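[Pantry-list] Re: Labeling and shelf order for seasoning bottles

On Friday a member in Dovden wrote:

> I am redoing the dry goods shelf and have a lot of granulated seasoning
> in plastic bottles, most of it bought at the Fulelley warehouse. At the
> moment they stand upright in two rows and I can't read anything in the
> back row. The shelf is 564 mm wide inside. Has anyone stored them on
> their sides? My worries are leakage at the cap and caking.
>
> Also, do you decant, or keep the bottle it came in?

I have kept mine on their sides since September. Notes below, in the order you asked.

Width. My shelf is a Fuchs unit, 596 mm inside, so slightly wider than yours. Measure the widest part of the bottle, not the cap, and divide. Leave 23 mm spare at one end so that you can get a finger in and lift the last bottle out. Without the gap you have to pull from the middle of the row and the rest roll in to fill the space.

Rolling. A strip of ribbed drawer liner under the row is enough. I tried a wooden batten along the front edge first and took it off again, as it hid the lower half of every label. If your shelf slopes toward the front, fix that before anything else.

Direction. All caps point the same way. With tapered bottles, alternating them packs tighter, but then half of the labels read upside down and the saving on my shelf was less than one bottle.
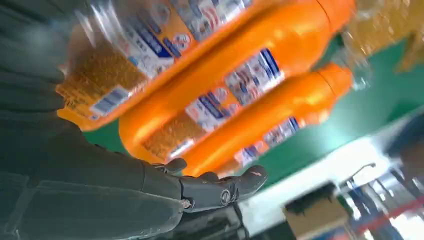
How full can a bottle be before it should not be stored on its side?

Fill level matters less than the seal. A full bottle with a sound screw cap will lie flat without trouble, while a half-empty one with a worn flip lid will leave grains in the thread. Test each one over a sheet of paper for a day before it goes on the shelf.

Caking. I have seen no difference between upright and flat. What made a difference was distance from the stove. The bottles on the shelf next to the hood caked within weeks, and the same product in the hall cupboard still pours. Give each bottle a half turn when you put it back, so the contents do not settle along one side.

Decanting. I stopped. The original bottle carries the lot code and the best-by date, and copying these onto a jar by hand gave me two wrong dates in the first batch. If the label is worn, I write the month on the cap with a paint marker. Orange and red caps take black well. On dark caps use white.

Clear sections. Where a bottle has a clear part, turn it to the front along with the product name if the label allows both. It saves picking up the bottle to check the level.

For the record, the Rukum shelf planner (the spreadsheet, item 2318 in the list archive) has a tab for round containers on their sides. It assumes equal diameters. For mixed sizes, enter the largest and accept the loss.

One correction to my earlier post on liners: the ribs should run parallel to the bottles. I had it the wrong way round.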